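Getting wrinkles out of a tablecloth without an iron

Quick one, typing this between loads. I have people coming for dinner and the cloths have been folded in a drawer since September. No iron in this house (it died, not replacing it). These are the ways I get by.

What you need

Spray bottle
White vinegar
A dryer, or a bathroom with a hot shower
Clean towel
Clips or something heavy for the corners

Check the label first

Cotton and poly blends are easy. Linen takes longer and never goes totally flat, fine, it's linen. Vinyl or anything with a coating on the back: keep it out of the dryer. Skip to the weights.

Step 1. Dryer, if you can

Damp cloth, or a dry one plus a wet washcloth. Medium heat, 17 minutes on mine. Take it out the second it stops. If it sits in the drum you get new creases, worse than the old ones. Don't stuff other things in with it, a big cloth needs room to tumble.

Step 2. Straight onto the table

Still warm. Don't fold it "just for a minute". Throw it over, pull from the middle out to the edges, then the corners. Stripes or checks help here, you can see right away if your pulling it crooked. Plain cloths I line up by the hem.

Ripples are normal at this stage. The far side is always the worst becuase you can't reach it, so walk around and pull from there too.

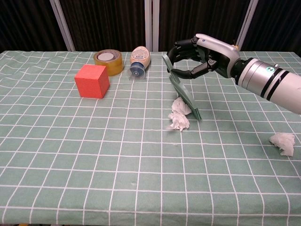
Step 3. Spray

One part vinegar to three parts water. Light mist, not soaked. Test a corner if the color is strong. Smooth with the flat of your hand, always the same direction. Smell goes when it dries.

Step 4. Weigh it down

Clips on the edges, or tape a few spoons to the inside of the hem. Leave it 30 minutes. Longer for linen, overnight if you have the time. Open a window.

Fold lines that won't budge

Roll the towel, damp it, press along the line and hold. Count to 7, move along. Slow but works. A pot with hot water in it also works, dry bottom, clean bottom, keep it moving.

No dryer?

Hang it in the bathroom, door shut, run the shower hot. Then steps 2 to 4 as above.

Next time

Roll it on a cardboard tube insted of folding. Darmawan Wuisan wrote in to say he uses a pool noodle, same idea. Store it lying down, nothing on top.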